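Istau Household Sorting Set: Data Card

Maintained by the Stukley Domestic Objects Group
Contact for questions about content: Kinga Hajdu
Contact for access: Trinidad Soler
Last revised: 5 April 2022

Summary

The Istau Household Sorting Set is a collection of photographs of everyday household items and groceries laid out on a table and sorted into wicker baskets. It was prepared for work on how people tidy small mixed collections of belongings, and on how such items may be recognised and grouped. The set holds 2,000 photographs drawn from 50 sorting sessions.

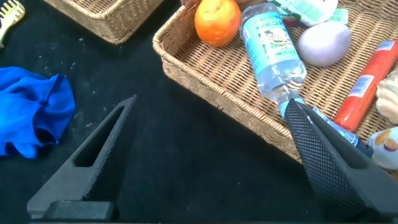
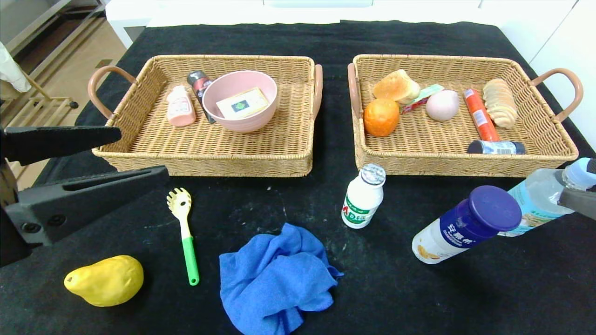
Contents of the set

Each session begins with a selection from the object store at Stukley. The store holds 325 objects, of which 300 have been used in at least one session; the remaining objects are held back as replacements. The store is divided into four classes:

Food and drink: fruit, bread, biscuits, sausages, cans and bottled water.
Kitchen items: bowls, serving utensils and small containers.
Personal care: combs, brushes and small toiletry bottles.
Textiles: cloths and squares of fabric in plain colours.

Both real groceries and imitation food are held in the store. The class label records what an item represents, so an imitation orange and a real one are both entered as fruit. A separate field, "material_known", is set to "yes" only where the store register states what the object is made of. Users should not infer this from appearance.

Table and baskets

The table is covered with plain black fabric throughout. The fabric is brushed between sessions but not during them, and lint is visible on it in many photographs. It has not been removed by editing, and users who plan to work with dark backgrounds should allow for it.

Wicker baskets were chosen because the weave is familiar in homes and because the low sides leave most of the contents in view. Baskets may be moved in the course of a session. Position on the table should therefore not be used to identify a basket across photographs; the basket number in the session record should be used instead.

Sorting instructions

Sorters were given a short written sheet. It asked them to place food in one basket and other belongings in another, and to leave on the cloth anything they were unsure about. No time limit was set. Drinks caused the most disagreement. Some sorters kept them with the food, while others put them with bottles and containers of every kind. Both choices are accepted, and the session record states which was followed.

Textiles are not folded before or after use. A cloth may change shape so much between photographs that it is easily mistaken for a second one, and the object number should be consulted where this matters.

Labelling

Labels were written by Piroska Oláh and Kristóf Kiss, and checked by Piroska Balogh. Each visible object receives a class, a plain name and one of three states: in basket, on cloth, or in another container. The last of these covers a box standing inside a bowl, for instance, even when the bowl is itself in a basket. Objects that are only partly visible are labelled where the class is clear — otherwise they are marked "uncertain" and given no name.

Brand names are not transcribed. Where packaging carries printing, the label records colour and shape only.

Known limitations

The selection reflects what could be bought in shops near Stukley, and fresh vegetables are poorly represented. Personal care items are fewer than food items. The earliest sessions, completed in February, used a shorter list of plain names; "utensil" in those records covers all serving tools. A corrected list is in preparation and will be issued with the next revision.

Access and citation

Copies are held by Zoltbridge and by the Arancibia reading room. Requests should be made in writing and should state the intended use. Published work should cite the set by its full name and revision date. Errors in labels may be reported to Kinga Hajdu, giving the session and object numbers.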